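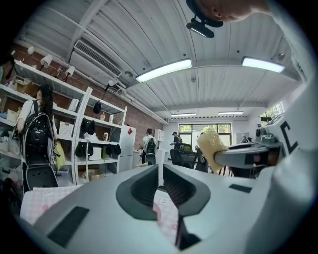 The Year I Almost Bought the Ferry

Posted May 14, 2018

So my aunt left me 200 shares in a ferry, and before you get excited, there were 1,527 shares all together and the ferry was on blocks.

I'd never been to Callanora. I knew it as the place on the postcards, the one with the green roofs, and I figured I'd drive up in January, sign whatever needed signing and be home for supper. Ha! The road quits at Drultlow. After that you wait for a man with a skiff, and he was having his lunch, and his lunch took nearly 3 hours.

The boat herself was called the Plurkiditz. I asked everybody why and got a different story each time (a dog, a card game, a sneeze at the christening). She had a fat white hull and a wheelhouse like a garden shed, and somebody had hung curtains in it. Yellow ones. I stood there in my good shoes with the wind going right through my coat and I thought, oh no, I love her.

Well, you can't love a boat on an empty wallet, so I went to see the other shareholders, who all met in the back of the Brunner bakery because it had the only stove worth sitting by. They'd been waiting on my aunt's vote for 2 years. Sell her for scrap or fix her up - that was the whole question, and it was split right down the middle, and I was the middle.

"Your aunt always said she'd think about it," the baker told me, and slid over a bun.

I said I'd think about it too. You should have heard the groan.

I slept above the bakery that night, or tried to. The bread mixer started up before dawn and the whole bed hummed. I got up and walked down to the slip in my aunt's old boots, which had been sitting by the bakery door with a pair of socks still in them, and I climbed the ladder and sat in the wheelhouse. There was a tin of peppermints in the chart drawer. There was also a grocery list in my aunt's handwriting: lamp oil, onions, blue paint. The blue paint was underlined.

She'd never once mentioned a boat to me. Christmas cards, sure, and a long running complaint about my hair, but no boat.

I ate a peppermint. It was terrible. Then I went back up the hill and asked the baker if the store carried blue paint, and he put down his tray and went to wake the others.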